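Hand-held gripper good practice project
Progress report to the Lulen fund, second stage
Prepared by Thắng Đoàn, Wondik
13th October

1. What the stage was for

The grant pays for a written code of practice for people who record manipulation data with hand-held grippers. The first stage ended in July with a draft of 22 rules. The second stage was to try the draft at two sites, mark the rules that operators could not follow, and rewrite them. The sites were our own room at Wondik and the Ngô workshop, which has used hand-held tools longer than we have and has its own habits.

2. Work done

Both sites have now worked to the draft. Operators kept a paper log beside the station and wrote down the rule number whenever they skipped or bent a rule. We collected 800 recordings against the draft, short of nothing in the plan, and 70 log entries. Most of the entries concern three rules: the backdrop rule, the fingertip rule and the rule on stopping for a break.

The stopping rule has been cut to one line. It used to set out who could call a stop and how it should be noted. It now reads: "Anyone in the room may stop a recording, and the operator writes down that it was stopped." Ngô asked for the change and we agreed with it.

3. Backdrop and surroundings

Draft rule 9 asked for a plain, flat background with no marks on it. Operators at both sites said this was too strict to be met with ordinary materials, and that they were reading it as "plain enough". The new wording allows folds and shadows, provided the operator notes them, and asks for specks to be brushed or wiped off before work starts. It also asks the operator to write down what can be seen past the border of the backdrop, including flooring, furniture and any rails or stands.

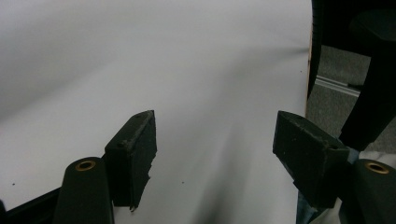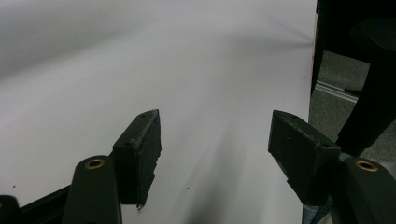

Both views: white backdrop with small dark specks on it, grey carpet and a metal rail past its right-hand border, wear on both fingertip pads.

4. Fingertip pads

Draft rule 14 said pads should be "in good condition". Each operator had a different idea of what that meant. Some changed a pad at the first scuff and others kept going with chips along the top. The rule now sorts wear into two levels.

Level one is scuffs, dust marks and light scratches. The operator wipes the pad, notes the wear in the log and carries on.

Level two is any chipping, tearing or material hanging from an edge. The operator notes it with a photograph and tells the site lead, who decides whether the pad is replaced before the next recording. Recordings already made with that pad are kept and labelled.

We considered a third level for loose screws and bushings but moved it to the weekly check, where it sits with the other hardware items. Skurari, who are reviewing the draft for us, would like a measured limit for chips in millimetres. We have not added one. Neither site has a quick way to measure a chip on a mounted pad, and a limit that is guessed at would put us back where we started.

5. Changes to the plan

The training session for new operators was to last a full day. We ran it once at that length and people had stopped taking things in by mid-afternoon. It is now 80 minutes, followed by a supervised first shift. The slides have been shortened to match and the old set has been withdrawn from both sites.

Translation of the code has not started. The translator wanted to wait for settled wording, and rules 9 and 14 have only just been finished. This is the one item behind schedule.

6. Money

Spending is within the budget for the stage. The line for spare pads is underspent and the line for printing is overspent by a smaller amount, mostly from reprinting the log sheets after the columns were changed. We ask for permission to move the difference between the two lines. No other change is requested.

7. Next steps

Send the revised draft to Skurari for a second reading.
Collect written comments from the operators at Ngô on rules 9 and 14.
Agree on the labels for recordings made with level two pads, so that both sites use the same words.
Start translation once the comments are in.
Decide whether the weekly check belongs in the code or in a separate sheet. Ngô prefers a separate sheet that can hang by the bench. Wondik has no strong view.

Questions about this report can be sent to Thắng Đoàn at the Wondik office. The marked-up draft and copies of the log sheets are available on request.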